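About Lavesance

Lavesance supplies the Birkett two-arm bench kit to packing sheds, food labs and technical colleges. The kit comprises two arms, parallel grippers, a controller and a gridded work surface, sold outright or on a service plan. Our workshop in Surnell also handles fitting and repairs. 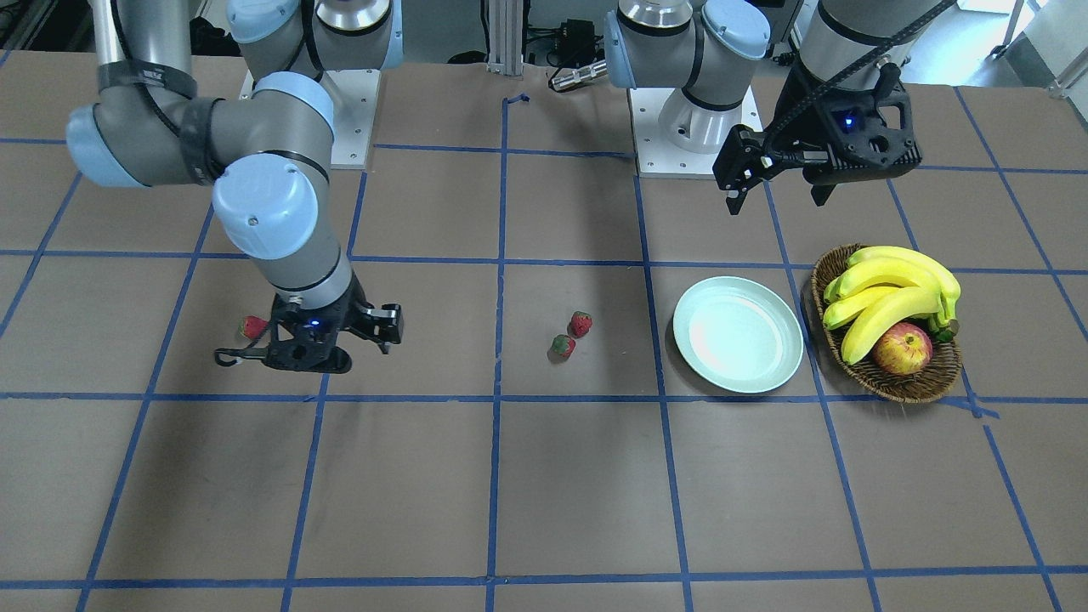
Can the kit be hired before purchase?

Hire is available for terms of 28 days, with freight and set-up charged separately. Hire fees are credited against any purchase made within the term.

Each kit is set up on a test table before dispatch. Grid cells are marked in blue tape on brown paper, so that a pick position can be recorded by cell and repeated after a gripper change.
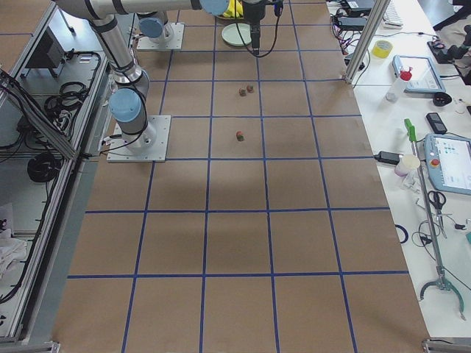
Acceptance testing follows. Every kit completes over 1000 pick cycles, and the log is supplied with the manual. Soft produce is tested at reduced grip force - the setting is stored as a separate profile. Replacement finger pads are made by Gilteck and sold in packs of 5. 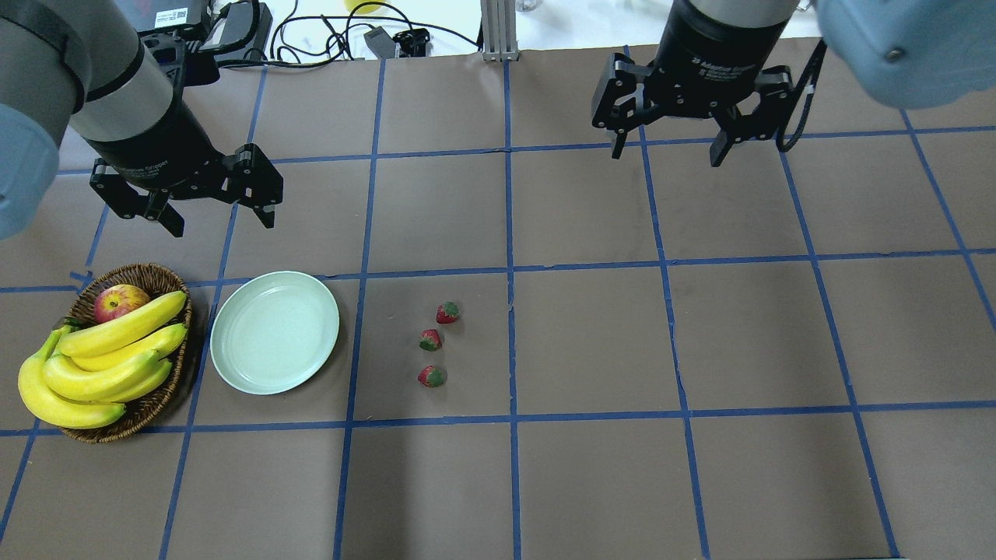 Soft produce layout: fruit basket, plate and three strawberries on the taped grid.

Service plans cover parts, labour and one recalibration per year. Enquiries go to the Surnell workshop.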